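Macadamia nut

The macadamia nut is the edible seed of several evergreen trees of the genus Macadamia, in the family Proteaceae. The genus is native to the east coast of Australia. Two species supply almost all of the commercial crop: Macadamia integrifolia, with a smooth shell, and Macadamia tetraphylla, with a rougher shell and a higher sugar content. Many planted trees are hybrids of the two. The seeds of some other species are bitter and contain cyanogenic compounds.

Description

The tree grows to between 2 and 12 metres. Leaves are carried in whorls, three to a node in M. integrifolia and usually four in M. tetraphylla. Flowers are small, white to pink, and borne on long hanging racemes. The fruit is a follicle with a green, fibrous husk that splits along one side when ripe. Inside is a very hard, brown, nearly round shell holding one kernel, or occasionally two half-round kernels.

Cultivation

Macadamias need deep, well-drained soil and a climate largely free of frost. Young trees are damaged by even light frosts. Grafted trees begin to bear at four to five years, and seedlings somewhat later. Most orchards plant more than one cultivar, as cross-pollination improves nut set. Bees are the main pollinators.

The trial orchard at Wiltden, planted on sloping ground, holds 1,407 grafted trees, of which 1,363 were in bearing at the last published survey. Spacing there is about 400 trees to the hectare - closer than in older plantings, and dependent on regular pruning to let light into the lower canopy.

Harvest and processing

Ripe nuts fall to the ground over several months and are gathered by hand or with finger-wheel harvesters. The husk is removed within a day where possible, as damp nuts in the husk heat up and spoil. Nuts in shell are then dried in stages to a moisture content of about 1.5 per cent. Drying shrinks the kernel away from the shell, so that it can be cracked out with less breakage.

Kernels are graded by size and by the proportion of wholes to halves. Wholes fetch the higher price; halves and pieces go to snack mixes, baking and confectionery.

Names and retail forms

In Chinese the nut is widely sold as 夏威夷果, literally "Hawaii fruit", a name taken from the islands where large-scale planting was first developed. The form 夏威夷果仁 adds the character for kernel and denotes the shelled product.

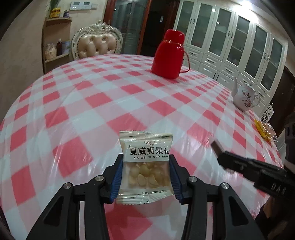

Macadamia kernels, whole and halved, in a windowed packet labelled in Chinese characters and capital letters.

Nuts in shell are often sold with a slot sawn into the shell and a small metal key for prising it open. Shelled kernels are packed in sealed film or foil, as their oil turns rancid on exposure to air and light.

Toxicity to animals

Macadamias are poisonous to dogs. Signs include weakness of the hind legs, vomiting and tremor, and usually pass within 48 hours.

See also
Proteaceae
List of edible seeds
Nut allergy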